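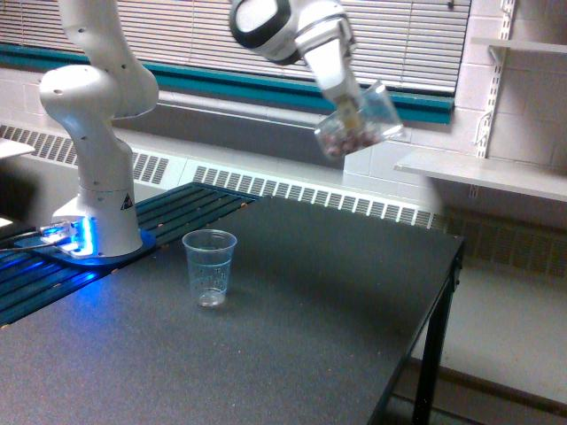 Pouring arm stops short over the cup after I remounted the base plate

Home | Topics | Arms and Cells | New Posts | Sign In

Kanini Lyimo

I look after a small pouring cell. It's one white arm on a blue plate, bolted to the slatted rail platform beside the table. In February I took the plate off to clean out the slats and put it back by eye. The pour program hasn't been touched, but the cup now tips short of the one on the table. The taught pour point reads 188 on the long axis. If I jog by hand until the lip is over the target, I get 182. Do I reteach every point or move the plate?

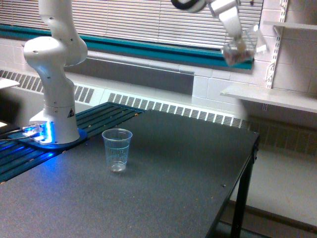
Mid-pour position, second cup standing on the table.

girninwood_tech

Move the plate. You're off by the same amount everywhere, so reteaching just buries the error and you'll have it again next time the plate comes off.

Power down, support the arm, loosen the plate bolts and slide it back along the rails. Snug the bolts in a cross pattern, then torque to whatever your plate drawing says (ours is 18, yours may differ). Power up and run the pour slowly with an empty cup before you put anything in it. When it's right, scribe a line on the rail at both ends of the plate.

Check that the plate is square too. If it's twisted, sliding won't fix it.

Naomi Nyamweya

We changed the base frame offset in the controller instead. Took 2 minutes. Works fine if the plate isn't twisted, but write it down somewhere.

pk_urio

same thing happened to me, was a loose gripper finger. check that first

Comments

Kanini Lyimo: Gripper was tight. Plate was out. Slid it back and scribed the rail, thanks.

Naomi Nyamweya: Wipe the table down too, crumbs under a cup will tilt it.

Related

Gradura gripper pads slipping on thin plastic cups
Cable strain at the base connector
Gorketti rail clamps, which bolt length?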